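Search this site Enter keywords Go

March
By the Wemummont working group on workplace surfaces

3.2 Surface colour and the finding of small parts

The second part of the study dealt with the colour of packing benches. Staff at the Grumulberg and Bidow depots had told us in early interviews that small dark items were easy to lose sight of on the old grey benches, mostly towards the end of a shift. The benches at Grumulberg were resurfaced in a light wood tone before the trial began. Those at Bidow were left grey.

We recorded 800 picking tasks, 300 of them at Bidow. Each task asked the worker to find a named item among others on the bench and place it in a tray. Items were dark, mid-toned or pale, and no item was larger than a tennis ball. Lighting was kept at the level normally used on the day shift. Workers were given a break of 30 minutes between the 2 blocks of tasks.

Contrast between item and bench was treated as a property of the pair, so that a black item on a pale bench and a pale item on a dark bench could fall in the same class. Strongly marked wood grain was avoided, as earlier work at Baumgart had suggested that heavy streaks make the outline of an item harder to pick out. Figure 4 shows a pairing in the high contrast class. 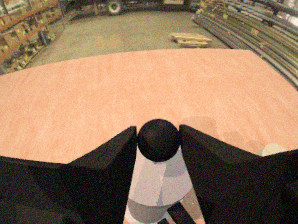
Figure 4. Matte black ball against a light salmon-orange wood-tone surface with faint streaks (computer rendering).

Dark items were found sooner on the light benches, and the gap was widest in the second block. Pale items showed the opposite pattern, though the difference was smaller and did not hold for every worker. Mid-toned items were found equally quickly at both depots.

Gloss may also matter. Several workers at Bidow said that glare from the overhead lamps troubled them more than the colour of the bench. We did not measure glare in this part of the study, and it is taken up in section 3.3 along with lamp height.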